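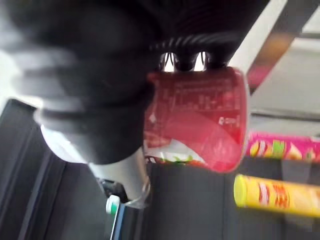 Red plastic cup with white print

Keeping house during a curfew

In June the government closed our town after the protests, and soldiers stood on the bridge at Siqueira for 12 days. We could go out only until four in the afternoon. I write down what helped in our kitchen, for families who now have the same situation.

Water first. When the pumping station stops, the pressure falls slowly, so fill the pots and the bath at the first news. We had almost 80 litres and finished all of it. 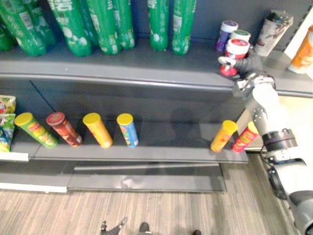
Write on every container the day when you filled it. Older water goes to the toilet and the floor, newer water is for drinking. Boil it if you have gas.

Bread can be cut and dried in a low oven while there is still electricity. My neighbour Eva keeps it in a pillowcase, hanging from a hook, and the mice do not reach it.

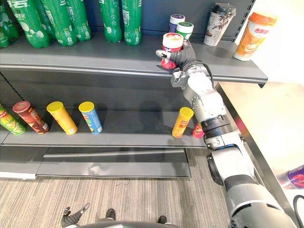 Small jars and green bottles, top shelf

Put the radio batteries in one drawer and switch on only for the evening announcement. The hours of the curfew were changed two times, and on Friday the people who had not listened were stopped at the checkpoint.

At night, sleep on the side of the house away from the street. Close the shutters before you light a candle.

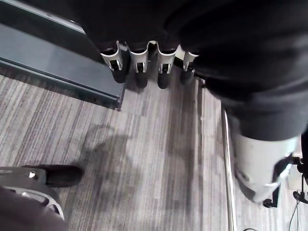 Striped carpet in greys

Valdir Furtado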